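Chapter 6

Everyday Work and the Limits of Automation

Learning aims

By the end of this chapter you should be able to:
explain why a task that is easy for a person may be hard for a machine;
distinguish between a fixed task and an open task;
read a reported success rate critically;
describe the particular difficulties of handling soft and transparent materials.

Key terms: fixed task, open task, deformable object, trial, intervention, cycle time

6.1 The question of chores

Machines have worked in factories for decades. They weld, paint, lift and stack, and they do so with a regularity that few people could match. It is reasonable to ask why the same machines do not yet fold the washing, clear the table or put the shopping away. This chapter considers that question with reference to the home and to the small workshop, where the two kinds of work have more in common than is often supposed.

The first point to establish is the difference between a fixed task and an open one. In a fixed task, the parts arrive in the same place, in the same position and in the same order. The bottling line at the Narkell works, which was discussed in Chapter 4, is of this kind. Every bottle has the same shape, and a guide rail holds it upright until the cap is on. In an open task, some or all of these conditions are missing. A kitchen drawer is never left twice in the same state, and a bag of fruit has no fixed shape at all.

Most household chores are open tasks. So are many jobs on the shop floor, among them packing mixed orders, sorting returned goods and closing bags of small parts. Such jobs have remained in human hands even in firms where the rest of the line is automatic.

6.2 What counts as doing the job

Claims about household machines should be read with care. A short film may show a towel being folded once. It does not show how many attempts were made, or whether a person put the towel straight between them.

The study carried out at Gresonville under Darlene Chisholm is useful in this respect. Her group set a pair of arms, built by the firm Sudum, to pick up and put away ordinary goods. Over 600 trials, 498 were completed without intervention, giving a success rate of 83 per cent. For a research project this was a respectable figure. Chisholm's report, however, put the matter in domestic terms: a household helper that failed with one item in every six would need a person standing beside it, and the person would save little effort.

The report also separated its results by type of object. Tins and boxes caused few failures. Cloth, film and soft packets caused most of them. When the group repeated the work with 100 trials using rigid goods alone, only 2 required intervention.

Cycle time must be considered together with success. A slow machine may still be of value if it can be left to work overnight. It is of much less value if it must be watched throughout.

6.3 Soft and transparent materials

A deformable object is one that changes shape when it is handled. Plastic film is a demanding example. It creases under light pressure, clings to itself and slides over a smooth surface. A machine that pulls on one edge may find that the opposite edge has moved as well.

Clear film presents a second difficulty. A camera records the highlights on its surface and the objects lying behind it, and the film itself may be hard to pick out from either. The edge of an open bag, which a person finds by touch, must be judged from a thin line or a change in the way light is reflected.

Section 6.4 examines the zip-top bag in detail, using the method of task analysis set out by Tzanetos and introduced in Chapter 3. Before reading on, study Figure 6.1 and write down each step that you would take to close the bag. Note which hand you would use, and at what point you would rely on touch instead of sight.
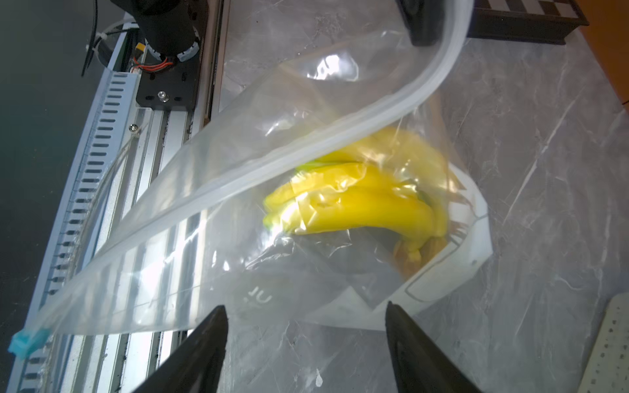 Figure 6.1 Toy bananas in a clear zip-top bag with a light-blue slider, with the two fingers of a gripper at the near side.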